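Home | Issues | Authors | Search
Last updated: March

4. Does visible grain predict how a board will move?
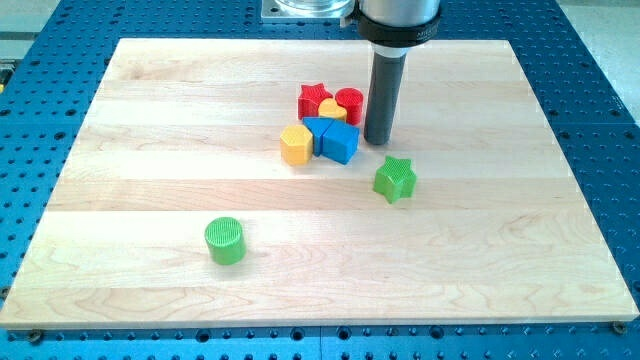 Figure 4. Maple board made up of parallel strips.

The claim that a trained eye can pick out the boards that will cup goes back a long way in the trade literature, and it is usually repeated without data. Hájek is the source most often cited, yet the tables there cover oak only and stop after 14 weeks. Janevski and Rondonuwu extended the claim to maple on the strength of shop records from Katmont, and we have doubts about those records too. A glued-up surface is a poor test of the idea in any case. In Figure 4 the seams run parallel across the board, but the faint darker streaks and the swirling, knot-like figures show up mostly in one half of it, so a grader asked for a single score has to decide which half counts. Our graders did not agree on this. Some scored the plainest strip, some the busiest, and the written instructions allowed both.

We collected 773 scores from 24 graders at the Prordale and Pamura shops. Agreement was weak, and it was no better among graders with long experience -- a result that Arben Janevski (personal communication) puts down to poor lighting. That may be so, but lighting was the same for every grader at Pamura, and the spread there was just as wide. Gilang Rondonuwu has suggested averaging the scores strip by strip. We tried this on 30 boards and the link with later cupping stayed close to zero. Moisture content at glue-up, which takes a minute to measure, did better on the same boards. Until someone shows otherwise with maple, we would treat grain scores as a record of how a board looks.

Previous | Contents | Next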